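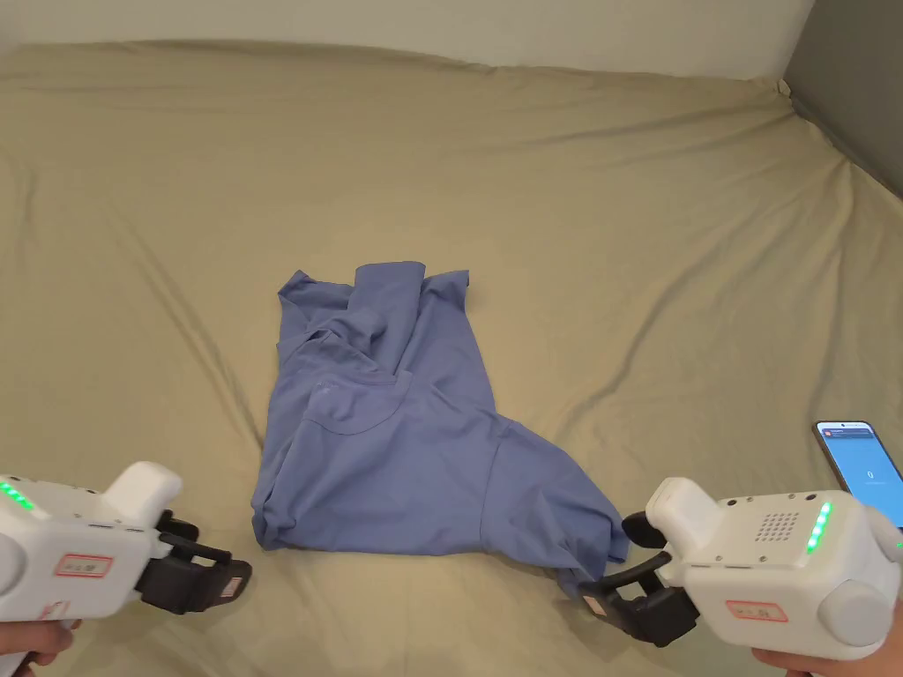
Blue short-sleeved shirt on the bed, crumpled

Shirts: iron them damp or let them dry first?

Posted by marrowfat, October 25, 2019

We moved to Stonthorpe in the summer and the new place has no tumble dryer and no outside line, so everything dries on an airer in the back bedroom. My shirts are coming out far worse than they used to. I've tried ironing them bone dry with steam and it takes me nearly 8 minutes a shirt, and the collars still look wavy. My mother always did hers damp. My other half says that ruins the cotton. Which is it? Mostly cotton short sleeves, a few long sleeves for work.

Reply by tenterhook
Damp. Take them off the airer before they're fully dry, roll them up and leave them for an hour so it evens out. Medium to hot iron, no steam needed. Collar first, underside then top, working from the points in to the middle. If you start at the middle you push a crease out to the point and it stays there.

Reply by P_Halloran
I disagree with damp. You end up ironing wet cloth dry, and that takes longer than steam and uses more electricity. It also leaves seams that are still wet inside, and they pucker once the shirt is on the hanger. Dry shirt, decent steam iron, done. I do five on a Sunday night with the radio on.

Reply by tenterhook
Seams pucker if you hang them up too soon. Give them ten minutes over a chair back.

Reply by Dorin Ursu
I worked in the pressing room at a hotel laundry for a few years. We did them damp, but damp from the spin, on proper presses, so it doesn't tell you much about doing it at home. With a home iron I would dry the shirt fully on a hanger, then spray it and leave it a few minutes. You get the same amount of water all over, and off an airer you don't. The hem will be dry when the collar is still wet.

What matters more is the spin. If you are spinning shirts at full speed with towels, that is where your creases come from. Wash them on their own, low spin, and shake each one hard when it comes out. Button the top button before you hang it.

Reply by marrowfat
They do go in with the towels. I'll try a separate wash. Is there a point in a better iron? Mine is an old Loden that was here when we moved in and it spits brown water.

Reply by gillyflower
Brown water is scale and whatever else has been sitting in the tank. Descale it before you buy anything. If it still spits after 2 goes then bin it – it will mark a pale shirt sooner or later and you won't get it out.

Reply by P_Halloran
I had a Loden. Heavy thing, heated well, dripped from the day I bought it. I've got a Stistum now and have no complaints, but I wouldn't tell anyone to spend more than they have to. The board makes more difference. If yours has one of those thin covers with the metal mesh coming through, put an old blanket under it, folded once.

Reply by kitty wake
Does anyone else just not iron? I hang mine in the bathroom when I shower and pull them straight with my hands. Nobody at work has said a word.

Reply by tenterhook
They wouldn't say it to you.

Reply by kitty wake
Charming. It works well enough under a jumper, and that's October to April sorted.

Reply by gillyflower
Linen no, poly-cotton yes. Depends what's on the label. Pure cotton won't drop out in a bathroom unless you're in there all morning.

Reply by marrowfat
Most of mine say 100% cotton, 2 dots on the iron symbol, which I take to mean medium. Should I go by that or turn it up?

Reply by Dorin Ursu
Two dots is the middle setting. Plain cotton will usually take three, but follow the label if there is any doubt, as the thread or the stiffening in the collar may not be cotton. Try the inside of the tail first. And keep the iron moving around the buttons.

Reply by oldpennine
If you're near the market, the Cruickshank stall has heavy cotton board covers with a drawstring. I bought mine there last December and it's still flat. Ask for the felt to go under it, they keep it behind the counter.

Reply by P_Halloran
Blanket's free.

Reply by marrowfat
Update after the weekend. Washed six shirts on their own at a low spin, dried on hangers off the curtain rail, sprayed them and left them while I had my tea. Much quicker, and the collars are flat on all but one, where I think the stiffening has gone. Haven't descaled the iron yet, so I used it with the tank empty. My other half still says damp is wrong, but sprayed is apparently all right.

Reply by tenterhook
Sprayed is damp.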